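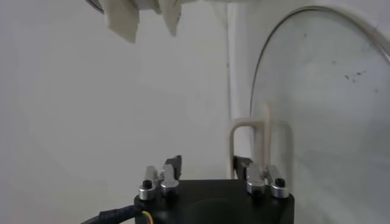 Steamed buns: when to take them out, and onto what?
Home Cooking Board > Bread and Dough

Plotton
Posted Tuesday, June 19, 2018
Hello all. I started to make steamed buns in January and the dough is now good, I think. My problem is the end. When I lift the buns out, the skin becomes wrinkled in one minute, and sometimes the bottom stays behind on the tray. My recipe is 500 g flour and it gives 14 buns. I steam only a few at a time, in a steel pot with a steel tray. Do I take them out too early or too late?

kolness_kitchen
Too early, in my opinion. Turn off the heat and leave the lid closed for five minutes. If you open it right away, cold air comes in and the skin falls together. After that, move them to a plate.

Brophy77
I do not agree with the five minutes. With a metal lid the water collects and drops on the buns all that time, and you get yellow spots. I turn off the heat, open the lid by the width of a finger, wait two minutes, and take them out. No wrinkles since I do it this way.

kolness_kitchen
You can tie a cloth around the lid, then there are no drops. But I admit I have a bamboo steamer now, so maybe I forgot how bad the metal ones are.

Skelmont
For the bottoms: do you put paper under? On bare steel they stick for me every time, holes or no holes. Cut small squares of baking paper, one for each bun. Cabbage leaves also work, if you do not mind the smell.

Plotton
No paper until now, I only oil the tray. I will cut some. About the plate, what do you use? Mine is flat and the buns become wet below.

Skelmont
Also a flat one, but big and close to the pot. The way from steam to plate should be short. I put it on the right side of the pot, on the same table.

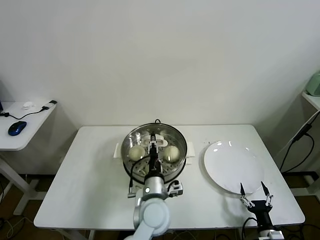
Two buns on the steel tray, plate to the right

Brophy77
Nice and smooth on top, those. But on a plate the steam stays under them, flat or not. A wire rack is better — the air comes from below too. I would use the plate only for serving.

Skelmont
A rack makes lines in the soft bottoms. For two or three buns the plate is enough, you just turn them on the side after a minute.

kolness_kitchen
Rack with a thin towel over it. No lines and no water.

Plotton
Thank you, many ideas. I will try first the paper and the lid a little open, then next time the closed lid with the cloth, so I can compare. One more question, how much space do you leave between them? Mine touch after rising and then I tear the skin.

Brophy77
Two fingers at least. They grow more than you expect.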